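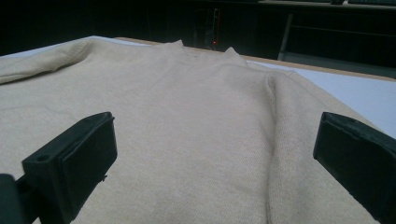 The sweater on the table, before the second sleeve.

Nelly Echeverri had the left sleeve folded back when the phone rang, so she left the sweater as it was and went out to the hall to answer it.

It was Daithí Flanagan, from the shop downstairs. He wanted to know if she was still taking the early ferry to Skenness on Sunday.

"I'm packing now," she said.

"Are you bringing him the sweater?"

"Yes."

"Did he ask for it?"

"He asked for his papers and his reading glasses. He didn't say anything about clothes."

Daithí said it was cold over there in November, and that Aslak had never owned enough warm things. Then a customer came in and he had to go.

She went back to the table. The collar was standing up a little at the corners. She pressed it down with her palm and it came up again. It had always done that. Her brother had bought the sweater in Umham the winter he had his first steady job, and he wore it to everything that year, including their mother's birthday dinner, where someone said oatmeal was a color for old men. He was 26 then. When he moved out of the apartment on Rikavgate he left it in the bottom drawer with a belt and some letters, and she had kept all of it.

She had not talked to him in four years before the call last week. He had given her an address and a room number, 191, and asked whether she still had the papers for the boat. She did. He thanked her, and she could hear a television going behind him. Neither of them brought up the money. It had been 3,234 in the end, after the bank took its part, and she still knew the number without having to look.

She brought the right sleeve across the chest and smoothed it. The knit was fine and soft, and it didn't want to hold a crease. She folded the bottom up to the collar, turned the whole thing over and looked at it. One side was wider than the other. She opened it out and started again.

Valentyna Hutsuliak came in without knocking, as she did most evenings, carrying a dish with a plate on top of it.

"You fold like a person who is angry," Valentyna said.

"I'm not angry."

"Then let me do it."

Nelly moved over. Valentyna put the dish on the chair and laid the sweater flat, left sleeve back, right sleeve back, then sides in, then in half. It took her no time at all. She tucked the collar under with one finger.

"Is it going to fit him?" she asked.

"I don't know. I don't know what he looks like now."

Valentyna held the sweater out to her, and Nelly put it in the bag on top of the envelope with the papers. The glasses went in the side pocket. There was room left over, so she went to the bottom drawer and got the belt - and, after standing there for a while, the letters too.

"Eat something," Valentyna said. "The ferry is at six."

Nelly zipped the bag halfway and sat down at the table.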